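I moved into a 46-square-meter apartment in Dridumville in September and have now been through one full round of utility bills. Posting what I learned in case anyone else is renting there for the first time.

2/ The water is billed per building, then split by the number of people on each lease. It isn't metered per unit. If your roommate moves out, tell the office in writing or you keep paying for two.

3/ My first bill was $186. It included a $54 account setup fee that is only charged once. The second bill was lower, so don't panic at the first one.

4/ Heat is separate and comes from Cadov. You have to open that account yourself. The previous tenant's account stays active for 26 days after they leave, and then it shuts off whether you've signed up or not.

5/ Delia Medina upstairs found that out in the middle of a cold week. The reconnection took two visits and she had to be home for both of them.

6/ Trash goes out Wednesday before 7 a.m. The bins on the Melness Street side are for the shops. The bins on the alley side are ours.

7/ Electric is the one I can do something about. Most of mine is the kitchen and the water heater. Marble-look counters and a wooden cutting board. 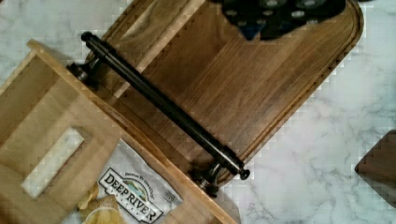
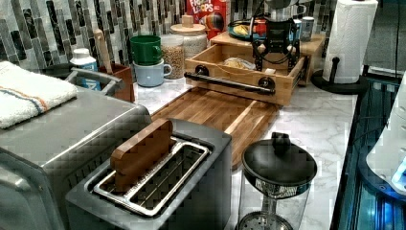
8/ A few people wrote to ask the same thing, so I'll put it here.

Can you pay the water and the heat together?

They're two separate companies with two due dates. The water goes through the building office and the heat goes straight to Cadov. You can set up autopay for the heat only.

9/ The office takes checks or a bank transfer. If you do the transfer, put your unit number in the memo line. Mine sat unmatched for nearly 26 days the first time and I got a late notice for money they already had.

10/ Agustina Gaete at the front desk cleared the late fee when I brought in the bank statement. Bring it on paper. She can't accept a phone screen.

11/ Also, read the move-in sheet for the radiators. Mine listed three and I have two – the third was taken out before I got here. That got corrected, but it needed a signature from Montecinos, the management company, and they're closed at lunch.

12/ I still don't know how the hallway lights are billed. I'll add to this thread when the next statement comes.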